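Finding and clearing a finger stall on the right hand

Applies to: the two-armed units in the Tremness cell, Titov hand controller, shoe rack task
Written by: Mesfin Yilma
Checked by: Tahira Dhanial

In March the right hand on unit 4 began to stop part-way through a close. The arm carried on with its planned path as if the grip had been made, and on two occasions the knuckles were driven into the edge of a shelf. No one was hurt. One finger joint was replaced. The procedure below is the one we now follow whenever a hand reports fault 303, or when it stops short and reports nothing.

The second case is the more serious. Fault 303 means the controller has seen a finger motor draw too much current for too long and has cut the drive. If the message reaches the arm, the arm holds. If the message is lost, the arm has no reason to hold, and it will move a half-closed hand at full task speed.

Before you start

Press the stop button and wait for the drive lamp to go out. The arms on these units do not lock at once. They sink for a second or so after power is removed, so keep your head and hands out from under the elbows until they have settled.

Tell the other person in the cell what you are doing. Do not work on a hand alone.

You will need a 2.5 mm hex key, a soft brush, a torch, the Ranjbar test lead and a laptop with the hand log viewer.

Step 1. Save the log

Do this before you clear the fault. The controller keeps only the last 2,000 lines and begins to overwrite them when it restarts. Copy the file to the shared drive under the unit number and the time of day. We lost the record of the first stall by cycling the power too early, and it cost us most of a Monday.

Step 2. Read the motor temperatures

Open the log and look at the finger motor column for the minute before the stop. Normal running is well under 60 degrees. The drive is cut at 85. If the trace climbs steadily to the limit, the finger has been pushing against something and you should go to step 3. If it is flat and then the values stop arriving, go to step 4.

Step 3. Check the fingers for binding

With the power off, move each finger by hand through its full travel. It should move with light, even pressure. Note any point where it catches.

Shine the torch into the joint and brush out any grit or thread. Carpet fibre is the usual cause here. It gets in when a hand picks up something that has been on the floor, and it winds round the pin.

If a finger still catches, undo the two cover screws and check that the tendon lies in its groove. Do not oil the joint. Oil holds dust, and the fault will be back within a few days.

Step 4. Check the lead at the wrist

Values that stop without warning point to the lead. Disconnect it at the wrist and fit the Ranjbar test lead in its place. Power up the hand only, with the arm drives off, and turn the wrist slowly through its range. If the readings stay steady, the old lead is broken inside and must be replaced. It may look sound. On unit 4 the break was under the clamp, where the lead had been pulled tight and bent each time the wrist turned.

When fitting the new lead, leave enough slack for a full turn of the wrist in both directions, then tighten the clamp. It should hold the lead without flattening it.

Step 5. Set the hold on lost messages

Open the arm settings and find the entry called hand timeout. As supplied it is set to zero, and zero means the arm never waits for the hand. Set it to 200 ms. Save, restart, and read the value back. One unit at Gunness kept the old value after a restart and had to be set twice.

To test it, run the arm at slow speed in clear space and pull the test lead out. The arm must stop. If it does not, tag the unit and leave it off.

Step 6. Return to work

Run the reach to the upper shelf, then the reach to the lower shelf, both at a quarter speed and with one person at the stop button. The lower shelf is the one to watch. The hand has less room there, and both shelf strikes happened on that reach. Run ten cycles with no fault before going back to task speed.

Enter the repair in the cell book with the unit number, the hand, the finger and the step at which the cause was found. If the same hand stalls again within a week, do not repeat the procedure. Take the hand off and send it to Tahira with the saved log. 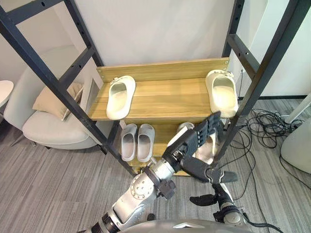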